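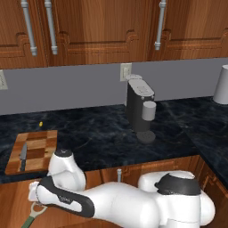
How to descale a kitchen kettle and keep it clean

By Maya Bitar

Thursday, April 12, 2018

If you live in a hard water area, limescale builds up inside a kettle quickly. You will see it as a chalky white crust on the base, and sometimes as flakes floating in your tea. It does no harm if you swallow a bit, but it makes the kettle slower and noisier.

What you need

White vinegar or citric acid powder
An old washing-up brush
A soft cloth
Cold tap water

I use citric acid as it leaves less of a smell. A 300 g bag from the baking shelf lasts me from January to the end of the summer.

Step 1: Empty and unplug

Switch the kettle off at the wall and let it cool. Pour away any old water and take out the filter if yours lifts off. Put the filter in a cup for later.

Step 2: Fill and add the acid

Half fill the kettle with cold water, plug it back in and boil it. Switch it off at the wall again, then add 2 level tablespoons of citric acid, a little at a time. It will fizz up, so keep your face away from the top. If you are using vinegar, mix equal parts vinegar and cold water in the kettle and don't boil it – the fumes are unpleasant.
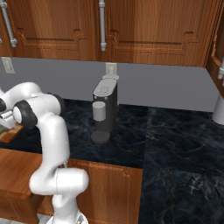
Step 3: Leave it to work

Citric acid needs twenty minutes. Vinegar needs an hour, or overnight for thick scale. Put a note on the lid if you share the kitchen. Raed Farah, who checks these pages for me, once made a full pot of tea with the stuff.

While you wait, pour a little of the mixture over the filter in its cup. Most of the scale will lift off and the brush will shift the rest.

Step 4: Rinse

Pour the liquid down the sink and wipe the inside with the cloth. Fill with fresh water, boil and throw it away. Do this twice, or three times after vinegar. Never put the kettle under the tap or stand it in the washing-up bowl.

How often?

Once a month is enough for most homes. In soft water areas you can leave it much longer. Emptying the kettle at night slows the build-up – standing water leaves more scale behind.

Check your instruction leaflet before you start, as some makers advise against vinegar.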